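Deep metal bin on a wooden table, how do I stop the marks?

muvbridge_jo
Posted Friday, 14 replies hidden

I've got a deep metal storage bin from Wollitora and I keep it on a pine table in the workroom. Every time I shift it there's another scratch, and I've already sanded the top once this year. Do I put something under the bin or treat the wood? Budget is 20 quid, and I'd like it sorted before August.

tinlid
felt pads. job done

Pellwood
Felt's fine for a chair but it drags and peels under anything heavy. I'd get a rubber mat, 9 mm or so thick, and cut it a bit smaller than the base so crumbs don't collect round the edge. Mine came from Nowicki and it hasn't budged. Run a file round the bottom rim of the bin as well — one little burr will go straight through a mat.

sawdust_and_tea
Pale wood shows everything, so I'd do the table too! Sand with 200 grit, wipe it down, then two thin coats of hard wax oil (I use Pruvia, other people swear by varnish). Give it a night between coats. A deep grey bin on a pale wooden top is the same pairing you've got, and with sides that high I'd always lift it with two hands and never slide it, however tempting when it's full.
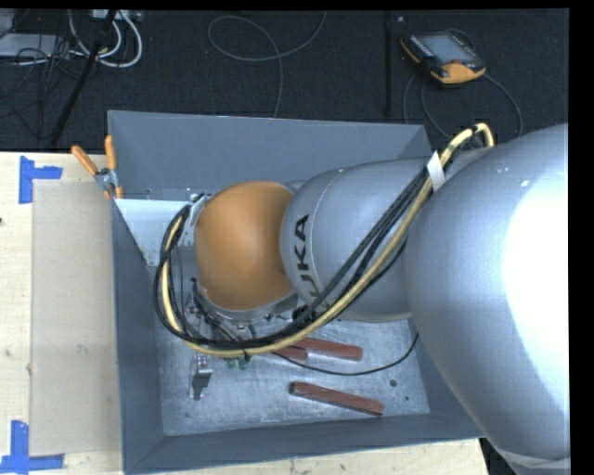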